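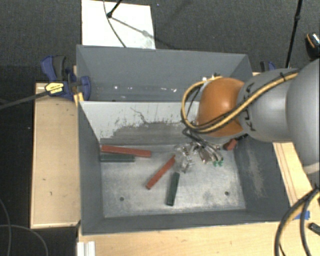 Bin cell, fixed camera view. Red and dark green blocks, gripper with green fingertip pads.

Skyrme bin-picking set: gripper comparison

Version of 8/30/22. Maintainer: Mali Parri.

Contents
406 pick attempts on rectangular blocks in a sheet-metal bin, made with two grippers on the same arm. Siserley has 134 attempts, Rolora the remaining 272. The lower Siserley count comes from a late start in June.

Setup
The bin is clamped to the table and must not be moved between sessions. Blocks are red or dark green. The controller is Wodora, with the same speed limits for both grippers.

Files
attempts.csv - one row per attempt
joints/ - arm positions, one file per attempt
views/ - stills from the fixed camera

Labels
0 missed, 1 lifted, 2 lifted then dropped. Attempts stopped by hand have no label and should be left out of any score.

Known problems
Blocks lying against a wall are over-represented in the Rolora runs. The gripper hides part of the bin floor during the approach, so use the still taken before the arm moves in. Force readings above 600 are clipped.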